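Tedano Boards > Manipulation > Methods and results

Thread: Rim grasps on bowls, and does clutter in the demos matter?

skolel_dan
Joined: November

Long post, sorry in advance. I've been trying to reproduce the result from the Windum write-up, the one where they claim you get a better bowl policy by leaving unrelated stuff on the table during demonstrations. Their argument is that if the only thing in view is the bowl, the policy learns "go to the thing" and falls apart the minute you add a second thing. Makes sense to me on paper. I wanted to see it on my own arm before I believed it.

My setup is pretty plain. One arm, one small square table, one fixed camera looking down at it. I recorded 70 demos with clutter and 70 without, same bowl, same start pose for the arm. Then I ran 15 trials per policy on a cluttered table. Clean-table policy got the bowl 3 times. Cluttered policy got it 11 times. So yeah, I'm sold, at least on the direction of the effect!

What I didn't expect was how much the rim matters. I never told anyone to grab the bowl by the rim in the demos, it's just what people do with a shallow bowl when the arm comes in from the side. And the policy goes for the rim on the right every single time, even when I turn the phone or move the cup to the other half of the table. The pepper up front doesn't pull it off course either, and I was sure it would.

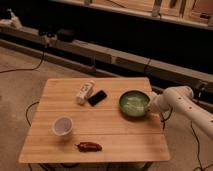 Henrik Stüber thinks 15 trials is too few to say anything about the rim, and I'd go further than he did in the other thread. If all your demos have the bowl on the side nearest the arm, then "goes for the near rim" and "goes to the spot where the bowl always was" are the same behavior. You can't tell them apart from what you ran.

(that's me quoting Henrik with his okay, he doesn't post here much)

- wvd_bench

skolel_dan

Fair, and I should have said so up front. The bowl did move between demos but not by much. Maybe a hand's width. I was worried about running out of reach on the far side so I kept it close.

Willy Van Damme

Coming in to disagree with pretty much everybody. I don't think the clutter is doing what Windum says it's doing. When you put more stuff on a table you also slow your demonstrator down. They're careful, they don't want to knock the cup over, the approach gets smoother and the last few inches are slower. You could be measuring slow demos vs. fast demos. Did you log durations?

skolel_dan

I did log them and I didn't look at them until you asked, ugh. Cluttered demos are longer. Not hugely, but longer.

Willy Van Damme

There you go. Redo the clean set with the speed capped and see if the gap holds. If the clean policy jumps up to 8 or 9 I'm going to be insufferable.

sugden_fan

Hang on though, slow demos wouldn't explain why the clean policy goes for the wrong object. Dan, when it failed, where did it go? If it was closing on the phone that's a clutter problem. If it got to the bowl and slipped off that's a speed problem. Those are different failures and lumping them into one success number hides it. The Sugden people split theirs into "reached" and "grasped" and it made the whole thing way easier to read.

skolel_dan

Good question, I went back through the 12 clean-policy failures last night. 9 went to the wrong thing or stopped over bare table, 2 reached the bowl and slid off the rim, and 1 I had to stop by hand. So mostly the first kind. I think that's a point against Willy but I'll still do the capped set.

I've also been swapping clutter in and out, to check that the policy isn't leaning on one particular arrangement. A coaster by the back corner, a small carton next to the phone, that sort of thing. The bowl stays on the arm side, which I know is exactly Henrik's complaint, I'll get to it.

What I'm planning to run, in this order. Tell me if you'd change anything:

1. Swapped clutter, same bowl position. Cluttered policy only, 15 trials, scored as reached / grasped the way sugden_fan suggested.
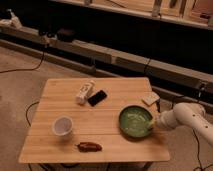 2. Clean demos again with the speed capped to match the cluttered ones. 70 demos, which is a long afternoon, but okay.

3. Bowl moved to the left half of the table, where the cup usually sits. No retraining. This is the one that answers Henrik, and I have a bad feeling about it.

wvd_bench

I'd swap 2 and 3. Number 3 costs you nothing, you already have both policies. If it reaches over to the right side and closes on air, you'll want new demos anyway and there's no sense recording 70 more with the bowl parked in one place.

Willy Van Damme

Agree with that, annoyingly. Also please use a different person for the capped demos - if you do them yourself you already know what answer you want.

skolel_dan

OK, 3 goes before 2. And I'll ask around for someone else to drive, although the last person I asked lasted 15 minutes and then remembered a meeting.

sugden_fan

Can you post the durations too when you're done? Even just a text file. I've got a cup version of this half set up and I'd like to match your speeds.

skolel_dan

Sure, I'll put them in this thread with the scores for 1 and 3.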